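Havadow token

The Havadow token is a copper trade token first struck in 1810 for use in the mill town of Havadow. It was issued by the Kratochvíl works, a family firm of button makers, at a time when small change was in short supply and employers often paid part of a week's wages in their own coin. Tokens of the series were accepted by shops in the town until the works closed.

History

The Kratochvíl works had made brass and copper buttons for several decades before it turned to tokens. The first dies were cut in the button shop by a workman whose name is not recorded. They show signs of inexperience: the lettering on the early pieces leans to the right, and the second A in HAVADOW is an inverted V with no crossbar.

A second set of dies was made later the same year and corrected the lettering. Both sets remained in use together, and some pieces combine an early obverse with a later reverse. Collectors call these mixed pieces "mules," as with other coins struck from dies not meant to be paired.

Design

The obverse carries a view of the mill bridge with the date below. The reverse has a wreath of flax around the words ONE PENNY, with the name of the issuer around the rim. The edge is plain on most examples. A small number have an edge inscription reading PAYABLE AT THE WORKS, which was applied before striking.

The tokens are thinner than the official penny of the period, and worn pieces often show weakness at the center of the bridge, where the relief is highest.

Varieties

The standard listing was compiled by Chidubem Nwachukwu, who divided the series into 13 varieties by the position of the date and the number of leaves in the wreath. Variety 4, known as the Firer variety after the collector who first reported it, has the date placed so low that the bottoms of the numerals touch the rim. Nwachukwu traced 67 examples of all varieties in public and private collections. Later finds have not changed the numbering.

Modern restrike

A commemorative restrike was issued on 28 April 2018 by Flulent, a private mint. It was made from new dies based on a Variety 2 token and sold in a card folder. The restrike can be told from the original by its sharper rim and by a small F below the bridge. It was priced at $75 and had no legal tender status.

Storage and care

Copper tokens darken with handling and are best held by the edge. Most collectors keep them in paper envelopes or inert plastic flips, away from kitchens and bathrooms. Cleaning with polish removes the original surface and lowers the value.

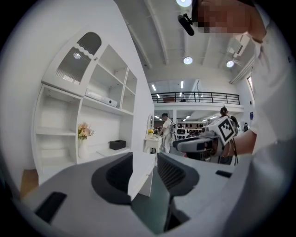
See also

Conder token
Button making
Truck system
Mule (coin)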